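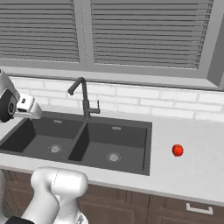

21/03/2023
Flower workshop, bench notes

Foam-free base trial, second go. Same question as before: can we do the long table pieces for the June wedding on the Clurnadeck tray, or do we go back to chicken wire and tape?

Set-up
Tray filled with 900 ml of tap water, which takes it to the lower line. The supplier's sheet says you can go to the upper line but last time it slopped over the lip when we carried it to the van, so lower line from now on. Seltance powder in the water at the normal strength, stirred until clear. I mixed it in the jug first this time. Mixing it in the tray leaves grit under the pins and it is a pain to get out.

Stems: eucalyptus, ruscus, white stocks, ranunculus, spray roses and a few stems of Oda, the pale apricot rose Asger wants for the top table. Everything was conditioned overnight in buckets with the leaves off below the water. Stocks had their own bucket because they foul the water so fast.

Weights
Tray, pins and water before any stems: 954 g. Please write down the starting weight every time. On the first trial I didn't, and had nothing to compare the evening weight with.

Building it
Greenery went in first, low and out to the ends. The pins hold woody stems well. Eucalyptus cut at a slant went in and stayed put when I turned the tray. Ruscus the same.

Ranunculus are the problem. The stems are hollow and soft and the pins split them if you push. I tried three ways round this:
- straight onto the pins: most split, two bent over straight away
- wedged between ruscus stems, not touching the pins: stands up, but you can't choose the angle
- a short piece of hollow stem as a sleeve, ranunculus inside: best of the lot, slow

The sleeve was Asger's idea. It works but I timed myself and it is not something I'd want to do on the morning. If we do use ranunculus we should cut all the sleeves the day before and keep them in water.

Stocks are heavy-headed and pull the tray over if they all lean the same way. Put them in facing alternate ways and get the ends done before the middle.

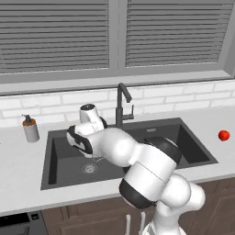
Oda opened further overnight than I expected. By the time I put them in they were already at the stage we'd want for the day itself. For the wedding they should come in a day later than the other roses, or go straight into the cold store after conditioning. Colour is right though, more peach than the spray roses and it doesn't go pink at the edges. A few guard petals had to come off.

Comparison piece
Made up one of the old Plollik bowls with wire, same stems, same water mix, so we have something to look at next to it. Faster to make, and I could get the ranunculus wherever I liked. It sits taller, and the wire shows from the side unless there's plenty of green over it. On a long table people are looking at it from the side, so that matters.

Cost
The trays are dearer than wire but they come back to us. Asger's sum was that they pay for themselves after 7 jobs if none go missing. I think that is hopeful. We lost bowls at both of the last hotel jobs, so I'd put a deposit on them or have one of us collect the same night.

We have 500 stems of ruscus on standing order for June already, so greenery is covered whichever way we go.

To do
- weigh the tray again tomorrow morning, before topping up
- check the stocks for yellow leaves, take off and note how many
- drive the tray round the block in the van, lower line, on the non-slip mat
- ask the grower if Oda can be cut tighter
- order more floral tape, we're on the last roll
- Asger to try the same piece with anemones in place of ranunculus

Both pieces left out at room temperature, away from the fruit bowl. No misting, so they get the same treatment as they would at the venue.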